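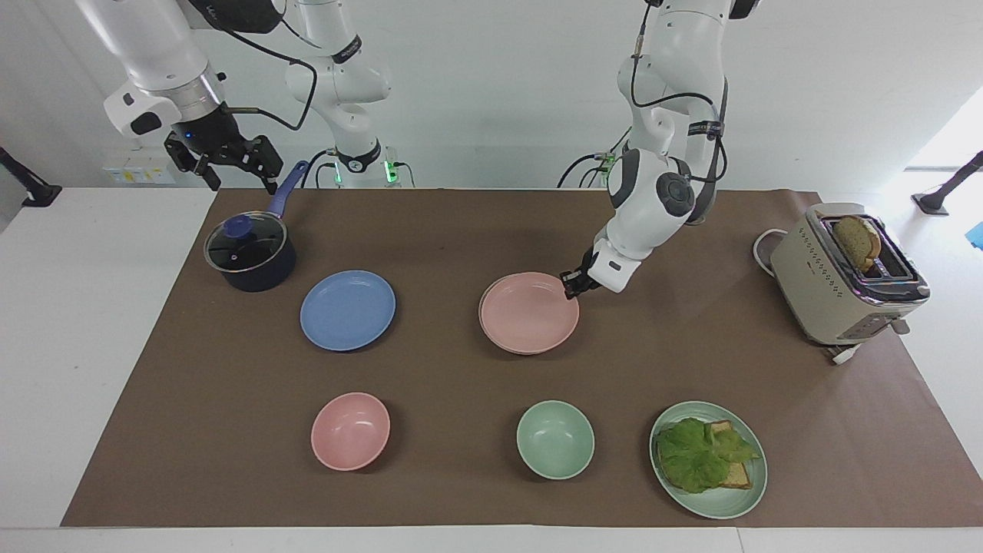
Minport Aviation Heritage Club
Minutes of the monthly meeting, 7/15/22
Taken by the club secretary

I'm writing these up from my own notes, which got pretty scribbly toward the end, so if I have something wrong, shout before the next meeting and I'll fix it. We got going a little late on account of the parking lot being full for the swim meet next door. Enough members were there for votes to count.

Minutes of the June meeting
Approved with one correction. I had written that the tail wheel for the trainer was "found." It was ordered. It still hasn't been found by anybody, including the people we ordered it from.

Trainer restoration
Most of the evening went on this, as usual! The left wing is back from Costano and it looks wonderful. The new fabric is on, the ribs underneath have been checked, and the only thing left on that side is the aileron, which needs its hinge brackets cleaned up before it can be hung. The right wing is another story. When the crew opened up the inspection panels they found corrosion on 3 of the fittings near the root, and one of them is bad enough that we can't just clean it and put it back. Costano can make a replacement if we send them the old one as a pattern. I asked whether we could get one off a parts airplane and was told (kindly) that we've been looking for one of those for years.

We voted to send the fitting to Costano. All in favor.

There was a long back-and-forth about the paint. Half the room wants the silver scheme she wore when she was built, and the other half wants the yellow she wore later as a navigation trainer, mainly because that's how people in Minport remember her. I'm a yellow person myself and I said so, which probably isn't the secretary's job. No vote. We agreed to hold off until both wings are on, and in the meantime the shop crew will put up two painted test panels so we can look at them in daylight.

Engine
The engine stays in its crate for now. The cylinders were borescoped and five of the six that we could get at look fine. Number 2 has some rust on the wall and we want a second opinion before anybody turns the prop shaft again. Please, please don't turn the prop shaft. There's a tag on it.

Awasthi collection
We've been offered a set of papers from the Awasthi family: logbooks, maintenance cards, and a box of snapshots from the years when the field had a flight school. I went through the top layer and got completely lost in it for an afternoon. One logbook has every cross-country leg written up with the weather and what the pilot had for lunch. The family would like everything kept together and would like copies of the snapshots. Both seemed more than fair to us. Motion to accept passed, and I'll write the thank-you letter this week.

We do need acid-free boxes before any of it comes into the building. The back room gets damp in the corner by the water heater, so the papers are going on the upstairs shelves.
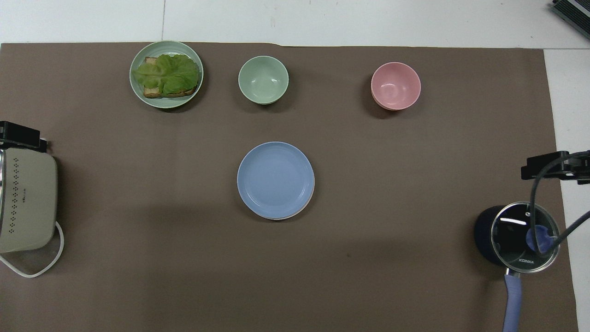 Sandwich on a green plate, with an empty bowl beside it.

Flesonard fly-in
We have a table again this year, in the big hangar, and space outside for one airplane on a trailer. The question was whether to take the fuselage. It drew a great crowd last time, but loading it ate up a whole day and we scraped the rudder post getting it off. After some grumbling we decided to take the finished left wing on its stand, plus the instrument panel, which kids love because they can flip the switches. We still need:

Someone with a hitch and a trailer long enough for the wing
Two people for the early shift at the table
The folding banner, if whoever has it could bring it back

Setup at Flesonard opens at 6 in the morning. I'll be there with the display boards and I'd be very glad of company.

Hangar business
The rent goes up by $15 a month starting with the next bill. We grumbled and moved on. The side door is sticking again, so lift it as you pull. The air compressor has a new regulator, and the shop crew asks that the hose be drained and coiled when you're done with it.

Also, whoever borrowed the big rivet squeezer, it's needed for the aileron brackets. No questions asked, just leave it on the bench.

Other items
A member suggested a winter talk series on the old airmail routes through Minport. Lots of interest, and I offered to call the library about a room. Somebody else asked about a club patch, and that got put on the list for next time, when we'll need to see a drawing.

Meeting closed at a decent hour for once. A few of us stayed to move the left wing onto its stand, and it fits with barely a finger's width to spare at the tip.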